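The whiteboard phase

I have now owned every kind of to-do list a person can own without a prescription. There was the leather notebook, too nice to write in. There was Jitow, an app that sent me a little chime whenever I was behind, so that by spring my kitchen sounded like an elevator. There was the back of the gas bill, which worked better than all of them until I paid the gas bill and mailed the list along with it.

So in November I bought a small whiteboard, the kind that stands up on a table and tilts on two little knobs. Flotuva had it for 20 dollars. They also had a wall-mounted one the size of a door, and I stood in front of that for a while imagining myself as a person with quarterly goals. Then I remembered the plaster in this apartment, which lets go of anything heavier than a calendar.

The first thing I learned is that a tabletop whiteboard needs a tabletop. Mine had 2 months of mail on it, a colander, and the box the blender came in. I cleared it all off in one evening and was so pleased with the bare surface that I didn't want to put the whiteboard on it. I put the whiteboard on it. 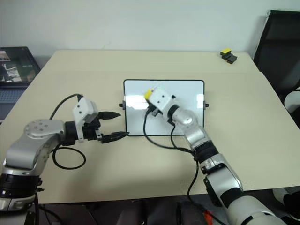

The second thing is glare. A whiteboard is a mirror with low self-esteem. Whatever light you have overhead, it will hand right back to you, usually across the exact line where you wrote "dentist." The knobs help a bit. I tip the board back in the morning and forward at night, and there's a spot in the late afternoon where no angle works and I just don't know what I'm supposed to be doing until dinner.

The third thing is that small is good. Mine holds six items if I print and four if I use my real handwriting. My last Jitow list had 549 tasks on it, including one that said "list??" On the board, if I want to add something, something else has to go, and I've found I'm pretty ruthless with a dry eraser in my hand. Regrouting the shower lasted a day and a half.

As for markers, the set that came in the package was dry when I opened it, all but the green. I replaced them with a pack of Shokri fine tips, which smell like a school hallway and wipe off fine if you get to them within the week. Leave them longer and you get a ghost. I can still make out "call Tirkside re: storage unit" from before the holidays, very faint, under everything else I write. I haven't called Tirkside. Unit 3738 is presumably still full of my old notebooks.

Today the board is blank. I could say that everything got done, but I wiped it to write a fresh list and then went looking for the green marker.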